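Cemau Table Clearing Set

From Ultoteck. Item group: Food Service, Tabletop and Clearing.

The Cemau set is made for clearing small tables where there is no sink close by. It puts the dishes, the scraps and the odds and ends in separate places, so the person clearing does not have to sort everything a second time at the dish station. It suits staff break rooms, tasting rooms, small cafes and school kitchens.

What is in the set

Dish rack, gray plastic, with a lattice floor and slotted low walls
Round serving tray, black, with raised rim
Small scrap trays, black, rectangular: 2
Storage bin, clear plastic

Cups, chopsticks and other tableware are sold separately. See the Bayram tableware page for small cups in single colors.

How it is used

Set the rack on the side of the table nearest the dish station and the bin and a scrap tray on the other side. The round tray goes between them. Plates and bowls are carried over on the tray, food is scraped into the scrap tray, and cups go straight into the rack. Most tables need only one scrap tray at a time. Keep the second one on the cart and swap when the first is full.

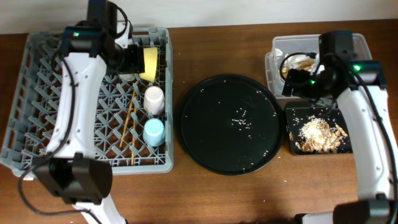
Cemau set during clearing, with cups and chopsticks in the rack and rice still on the round tray.

Dish rack

The floor of the rack is a diagonal grid of pegs. Small cups can stand upside down on it, and water drains through to whatever is underneath. Place the rack over a drain board or a folded towel if it will hold wet items for more than a few minutes. Chopsticks and thin utensils can be laid flat across the grid. Very short items, such as tasting spoons, should go in a utensil cup instead.

The low walls make it easy to reach in from the side. They also mean the rack is not meant for stacking when loaded. Empty racks stack up to 4 high.

Round tray

The raised rim holds back rice, crumbs and small spills while the tray is being carried. Tip the tray toward the scrap tray and push loose food off with a flat scraper or a damp cloth. Do not use steel wool or scouring powder — both will leave marks on the surface.

Scrap tray and bin

The scrap tray is small on purpose. It is meant to be emptied often, and it fits beside the bin on a narrow table. The bin has no fixed job in the set. Many customers keep wrapped items in it, or use it for napkins and cloths on the way to the laundry. It is clear, so the contents can be checked from the side.

Cleaning

Wash all pieces before first use. Hand wash in warm water with mild dish soap, up to 60 °C. Rinse the rack from the underside to clear food from between the pegs. Let every piece dry fully before storing.

Ordering and spare parts

The set ships in one carton from our Cidstead warehouse. Every piece can also be ordered alone under the Cemau name. Scrap trays are sold in packs of 2. Orders for the full set placed in December may ship in two cartons. For larger quantities, send a request through the Ultoteck order desk and include the delivery address and the number of sets needed.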